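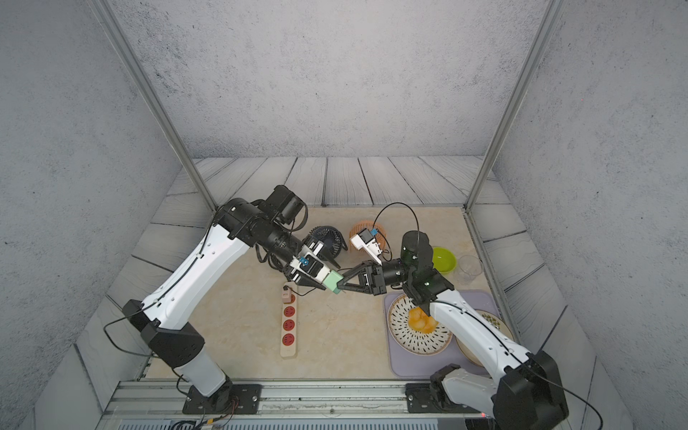

Juegos > Móvil y tableta > Rol por turnos > Ernerholm

Ernerholm en iPad: ¿puedo pasar la partida del teléfono sin perder el capítulo 19?

fogata_azul
Publicado en febrero de 2018

¡Hola a todos! Llevo desde Navidad enganchadísima a Ernerholm en el móvil y vengo con una duda que me tiene frenada justo en lo mejor. Acabo de heredar un iPad de mi hermana (pantalla enorme comparada con lo mío, qué maravilla los fondos de Tresia en grande) y quiero seguir ahí la misma partida. Voy por el capítulo 19, recién llegada al puerto de Paiva, con unas 60 horas de juego y el grupo por fin como me gusta: arquera, herrero, la bruja del pantano y el caballero viejo, que ya sé que todo el mundo lo cambia pero a mí me encanta.

El caso es que en el menú principal veo «Sincronizar» y le doy, pero me sale el error 2106 y me devuelve al título. En el iPad instalo el juego, entro con la misma cuenta de Vudovora y me aparece todo vacío, como si fuera a empezar de cero. He reiniciado los dos aparatos y he probado con la wifi de casa y con la del trabajo. Lo mismo.

Dos cosas más, por si influyen: en el teléfono tengo la versión en español y en el iPad se me instaló en inglés, y en el teléfono juego en difícil. ¿Alguien ha hecho el cambio? No me importa repetir un rato, pero volver a pasar la torre de los espejos me daría algo.

Gracias de antemano, ¡y sin destripes de lo que viene después de Paiva, por favor!

mapache_tactico

¡Bienvenida al club de Paiva! Te queda un tramo precioso y no digo ni una palabra más.

Lo tuyo se arregla casi seguro. El 2106 me salió a mí cuando pasé del móvil viejo al nuevo, y lo que lo provoca es intentar sincronizar con una partida rápida abierta. El juego distingue entre las ranuras normales (las que grabas en las posadas y en los santuarios) y la rápida, la que se crea sola al salir en mitad de un mapa. Si la rápida existe, la nube se niega a subir nada y te suelta el numerito sin explicar el motivo. Un mensaje un poco más claro no les habría costado tanto, pero bueno.

En el teléfono haría esto, en este orden:

1. Carga la partida rápida y camina hasta la posada del puerto. Está al bajar las escaleras del muelle, a la derecha del vendedor de faroles.
2. Graba en una ranura normal. Si tienes huecos libres, graba en dos distintas.
3. Sal al título desde el menú de la posada, con «Volver al título». Cerrando la aplicación a lo bruto se vuelve a crear la rápida y estás como al principio.
4. Entra en Opciones > Cuenta > Datos en la nube y dale a «Subir». No uses el «Sincronizar» de la pantalla principal, que intenta subir y bajar a la vez.
5. Espera a que salga la pluma dorada en la esquina. Tarda un poco, sobre todo la primera vez.

Y en el iPad, antes de tocar «Nueva partida», ve a ese mismo menú y elige «Descargar». Importante: si ya empezaste una partida en el iPad para curiosear, bórrala primero. A mí me preguntó cuál quería conservar y los dos botones estaban traducidos de una forma rarísima, así que mejor no verse en esa pantalla.

Deja los dos aparatos con batería de sobra o enchufados mientras dura. La primera vez, al iPad le toca además bajarse el paquete de voces y eso sí va lento.

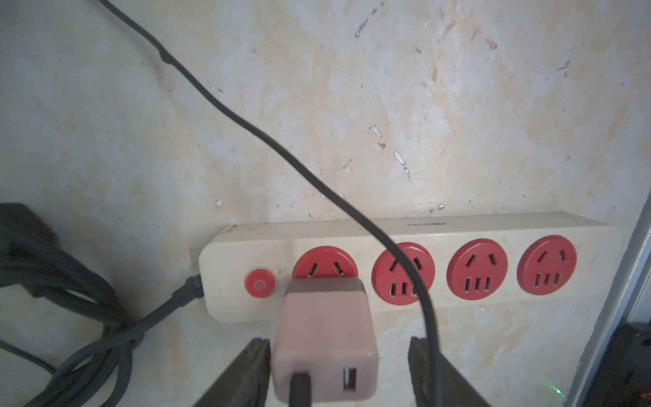

Regleta de color crema con un cargador USB rosa claro en la toma de la izquierda.

Sobre el idioma, tranquila: las partidas no guardan idioma. Yo pasé la mía del inglés al español y lo único curioso fue que los nombres que había puesto a mano a las armas se quedaron como estaban. La dificultad sí viaja con la partida, así que seguirás en difícil.

Por cierto -- en tableta el mapa táctico se puede girar con dos dedos y se ven de un vistazo las casillas altas. Yo cambié por completo la manera de usar a la arquera, ahora la subo a todos los tejados que encuentro. ¡Disfrútalo mucho! Y viva el caballero viejo, yo también lo llevo.

bosque_de_pixeles

A mí se me perdió la partida haciendo esto y empecé de nuevo, y la segunda vuelta me gustó más que la primera jajaja. La torre de los espejos con la bruja al 4 en niebla se pasa volando. Suerte!!

ludoteca_nocturna

Complemento lo de mapache_tactico, que está muy bien, con un par de detalles que a mí me volvieron loca.

Mira que la versión del juego sea la misma en los dos lados. Si el teléfono se quedó sin actualizar, la partida sube bien pero en el iPad la ranura sale en gris y no deja cargarla. Se actualiza el teléfono, se abre la partida allí una vez, se graba de nuevo en la posada y se repite la subida. No se pierde nada, solo paciencia.

Lo otro es la cuenta. Vudovora deja entrar con correo o como invitada, y en las dos pantallas te saluda igual, con el mismo dibujito del faro. Yo juraba que estaba con mi correo y llevaba meses de invitada en el móvil. Se comprueba en Opciones > Cuenta: si debajo del faro aparece «Vincular», sigues de invitada y hay que vincular desde el teléfono, nunca desde el iPad, porque el que vincula es el que manda.

También te aviso de que las estampas del álbum no se ven al momento. Llegan cuando abres el álbum por primera vez en el aparato nuevo, y hasta entonces marca cero. Casi me da un infarto con las de Tresia, que me costaron un mundo -- y ahí estaban todas.

Qué envidia llegar ahora a Paiva por primera vez, de verdad. Ponte auriculares cuando vayas al faro por la noche, que la música de esa zona es de lo mejor que he oído en un juego de móvil.

fogata_azul

¡¡Funcionó!! Era la partida rápida. Fui a la posada, grabé en dos ranuras, subí desde Opciones y en el iPad apareció todo, con mi herrero y sus martillos con nombres absurdos incluidos. El álbum marcaba cero y, gracias a ludoteca_nocturna, no entré en pánico. Lo de girar el mapa con dos dedos es otro mundo. Esta noche toca faro con auriculares.

Etiquetas: Ernerholm, Vudovora, guardado en la nube, error 2106, iPad

Contacto | Normas de la comunidad | © 2018 Todos los derechos reservados | Volver arriba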